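Two-Armed Sorting at Home: Handout 4
Jarlath Lenihan, 9th October

Start with the baskets. Put them at the back and keep the middle clear, as you'll want it for mistakes.
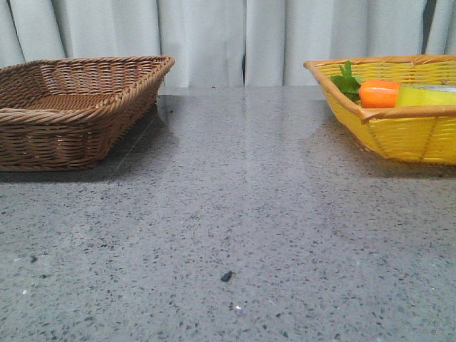 Fig. 1. Brown basket empty, yellow one stocked.

Set the jaw to 70 per cent before you approach the tape. The Nena board takes 300 ms to answer — longer if you swear at it. Aim the fingers either side of the roll and leave the carrot for week five.

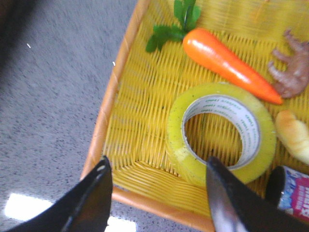 Drop the speed to 50 for the last stretch and log every attempt. Mine stands at 1,518, and I have stopped showing it to my family. 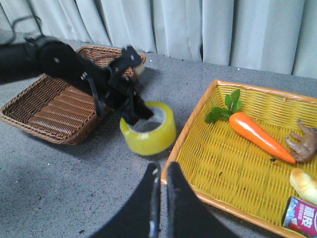 Fig. 2. Tape between the baskets, second gripper at its core.

Bring your own screws to Usville.

Last updated: March
This site uses cookies. Accept / Manage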